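Home | Datasets | Docs | Changelog | Contact

# Mulard Cup Faults

Mulard is a small set of two-arm tabletop recordings about one job: getting a paper cup into a mug. We kept the runs where something went wrong, and we love them! Failed runs tend to get deleted, and these were too interesting to lose. If you work on fault detection, grip force or recovery moves, please dig in.

## What's inside

- 917 recorded runs in total
- 121 runs tagged with a fault
- 2 arms per station, with matching black fingers
- video, joint angles, motor current and finger opening for every run

The cell is called Wumbei. The arms are run with the Nutent control package, and the Grulliseck lab maintains both the hardware and this card.

## The fault

In January the left arm began closing too late. The operator would squeeze the trigger, the finger opening would stay flat in the log, and then the fingers would snap shut all at once. A paper cup doesn't forgive that - it either gets knocked over or folds at the rim. The delay came and went, so for a while we blamed the operators (sorry, everyone).

Motor current gave it away. It climbs well before the fingers move, as if something is holding them back. We opened the left gripper and found a cable that had worked its way against the finger slide. Moving the arm one way pulled it clear, moving it back pushed it in again. Same trigger, same pose, and two very different results depending on where the arm had just been!
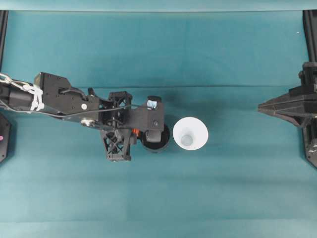
*Left gripper beside the upright cup, right gripper standing clear.*

## Fault tags

`late_close` - trigger sent, fingers respond late. The most common tag by far.

`crush` - the cup loses its shape under the fingers.

`tip` - the cup falls over before it is held.

`mug_drag` - the cup catches the mug and pulls it along the table. These are great for testing contact detection.

`stop` - a person pressed the stop button. The log keeps running for 7 seconds afterward, which is handy if you want to see how the arm settles.

A run can carry more than one tag. `late_close` followed by `crush` is a classic pair.

## Insertion runs

Placing the cup asks more of the gripper than picking it up. The fingers pinch the narrow closed end and the wide rim goes into the mouth of the mug, so any extra force goes straight into thin paper. Side views are the ones to use for labeling here, as the overhead view hides the rim once it is inside.

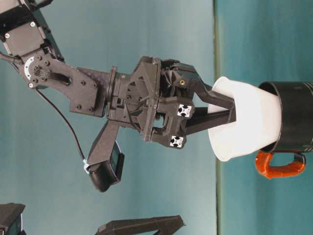
**Can I use the late_close runs to train a normal grasp policy?**
We'd leave them out. The trigger and the finger motion don't line up in time, and a policy will happily learn the delay.

## Safety notes

Keep hands out of the cell while the arms are powered, even when a gripper looks stuck. A jammed finger can let go with full current behind it. Cut power first, wait for the status light to go dark, then reach in.

## Known gaps

- Current readings on the right arm are noisy in the earliest runs.
- `tip` was tagged by eye and a few are surely missing - fixes are very welcome.
- No runs with filled cups.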